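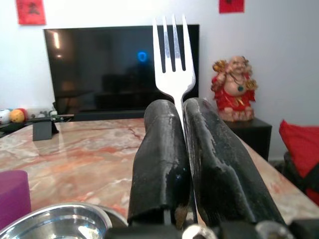 Slide 1. How the fork got to the table

Hi everybody, thanks for coming out on a cold night! (Wait for the door to close, it sticks.) Ask who ate dinner with a fork tonight. Then ask who has ever thought about it for longer than a second.

Slide 2. Before forks

For most of the Middle Ages in Europe you ate with a knife, a spoon and your fingers. Big forks lived in the kitchen, for holding a roast while you carved. Small ones show up early in Byzantium, and then in Italy, where they had pasta to deal with. I love this part. Slow down here, I always rush it.

Slide 3. Two tines

Early table forks mostly had 2 straight tines. Great for spearing, terrible for peas! Pass around Birthe's carving fork now, handle first please. Ask for it back before the break, Stavros.

Slide 4. The curve

More tines come in, and then the bend, so you can scoop as well as stab. By the 1800s 4 tines is pretty much normal. Look at how little it has changed since then!

Slide 5. The Victorians go wild

Oyster forks, berry forks, pickle forks, sardine forks, ice cream forks. Read out the list from the Skumeck catalog, all 15 of them, in one breath if I can manage it. Marcelino gets to guess what the terrapin fork is for.

Slide 6. Switching hands

Why Americans cut, put down the knife and swap the fork over. There are a couple of theories and I don't fully buy either one. Throw it open. If it gets going, skip slide 7.

Slide 7. Chopsticks (short!)

Sang-wook is doing the whole talk on these in March, so just plug it.

Questions, then cake.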